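Notes for talk: moving a small museum store
Afternoon session, 16 minutes plus questions

Opening

Good afternoon. I work on the collection at Zacharias House, a local history museum in the old part of Corkura. Last winter we moved our whole reserve collection out of the attic and into a ground-floor store on the Celtum estate. 2,210 objects, most of them small. I'm going to talk about the packing and the paperwork. Ask me about the lease afterwards if you want, but I'll be brief.

(Pause. Check the people at the back can hear.)

The attic had been in use as a store since the museum opened. It had one staircase with a turn in it, and a roof that let in water at the north end. We had been told twice by our insurers to get the textiles out. The move was agreed in September and we had to be finished before the roofers came in February.

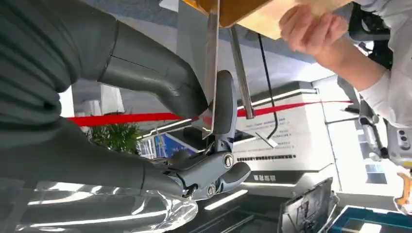 1. The list comes first

We did not touch a shelf until we had a list. The old register was in three sets of books, and the third set used a different numbering system from the other two. We typed up everything into one plain spreadsheet: number, what it is, where it was, where it is going. Four columns. People asked for more columns and I said no.

If an object had no number we gave it a temporary one beginning with T and carried on. Don't stop to research it. You will lose an afternoon on a butter mould.

Labels: tie-on for anything with a handle or a hole, otherwise a card in the bag. No sticky labels on the object itself. We used pencil throughout.

2. Boxes

(Slow down here, this is the part people write down.)

We settled on 2 sizes of box and kept to them. The shelving in the new store was ordered to suit the boxes, and we should have done it that way round from the start. Our first order of shelving had to go back.

Small things went into boxes with card dividers. Buttons, thimbles, clay pipes, keys, the fishing tackle. One object to a compartment, tissue underneath. For heavier items such as flat irons and weights, fill the box halfway and stop. A box that one person can't lift safely is packed wrong. 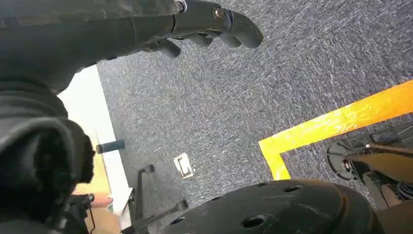
Write the box number on the short end and on the lid. Lids get swapped. Ours did, in the first week, and we spent a morning putting it right. Every box also had a contents sheet inside, folded, on top of the tissue.

Textiles were the slow part. Flat if at all possible. Where we had to fold, we padded the folds with rolled tissue, and we noted the date so that somebody can refold them along different lines later on. The band banners went on rollers, and those travelled on their own in the last van.

3. The journey

Seven van loads. We used a local firm, Vulline, who mostly move offices. They were good, but they needed a talk at the start of each day about what could be stacked and what couldn't. Give that talk even if it is the same crew as yesterday.

Each load had a sheet. One of us signed boxes out at the attic and another signed them in at Celtum, by telephone, box by box. It is dull work. We finished with one box unaccounted for and found it the same evening, behind the door of the education room.

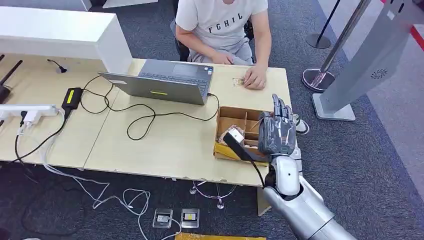

The building at Celtum was colder than we expected, and we left the boxes closed for several days after each load before opening anything. Check your heating before the first van and not after the third. We also put out insect traps a month ahead, and I would make that two months if I did it again.

4. What I would change

Order shelving last. Start the textiles first. Have one person in charge of the spreadsheet and let no one else save over it.

I would also book more time for unpacking. We planned for packing in great detail and gave unpacking a fortnight. We are still doing it, and the ceramics are not out yet.

(If short of time, skip the next bit and go to questions.)

Cost: boxes and tissue came in under budget, the van came in over. There's a sheet by the door with suppliers and a blank copy of our load form. Please take one and alter it to suit.

Questions.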